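Mosside Two-Arm Bench Cell
Demonstration unit, viewed at the Trurkach open day
Sold by Pravuseck. Price on application.

Home > Equipment > Benchtop > Two-arm cells

We list equipment on this page after one of us has been to look at it running. The maker's leaflet for the Mosside cell says it will "handle everyday objects with the ease of a human pair of hands". Dušan Bošković and I went along on the Sunday in January when Trurkach opened its workshop, and we would not put it that way.

What you get
Two bench-mounted arms, each with a parallel gripper and its own wrist camera
Three-sided booth on aluminium extrusion
Aluminium front rail with mounting plates for the arms
Controller and software (Zamfir, one seat)
Training: 2 days on your site

Not included: bench, computer, spare gripper fingers, anything to hold your parts still. Ask about that last one before you sign. We did, and were told most customers "sort something out".

The visit
Doors were at 9 and the talk ran long. Lucian Stanciu gave it for Pravuseck, and he is good at it, but there were a lot of slides about the future of work and very few about cycle times. I asked for a failure rate and was told it depends on the task. Of course it does. I had hoped for a number against any one task.

The live session was better. Zixuan Xia ran the cell and answered what she was asked without dressing it up. The job was sorting keys and tags, chosen (she said) because small shiny things that overlap are hard for the cameras. Fair enough, and harder than the foam blocks we usually get shown. She also told us that the software had been set up on those same keys beforehand. Dušan offered his own car key and the offer was politely declined.

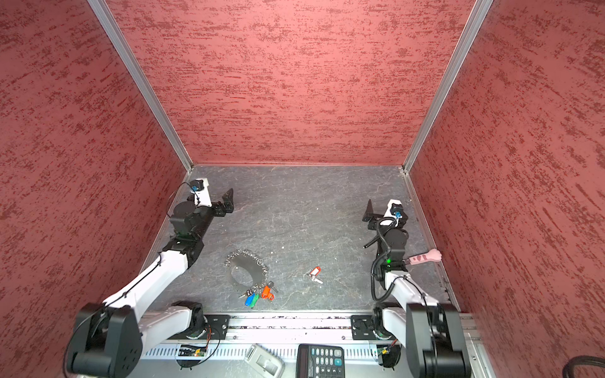
Our main question was how much of this carries over to a customer's own parts. Silviu Bucur, who looks after installations, reckoned on 30 practice runs for a simple new part and would not guess for an awkward one. I believe the second half of that answer more than the first. If your parts change every week, you will be doing a lot of setting up, and the two days of training will feel short.

The walls matter too. A booth gives the cameras a steady background, so ask what happens if you want the arms out on an open bench. We got three different answers from three people.

Who might want one
A college or a development lab with patient staff and a real reason for two arms. For packing or feeding a machine, a single arm and a decent fixture will cost you less and be easier to mend.

Warranty and support
Cover is for 2 years on the arms. Gripper fingers and cables count as wearing parts and are left out. Phone support closes at 5 and there is none at weekends.

Ordering
We can arrange a second demonstration with your own parts on the bench, and we won't take an order for this cell without one. Send samples to Dagmar Kopecký in our sales office, with a note of what you need done to them and how fast. She will tell you if Pravuseck says no.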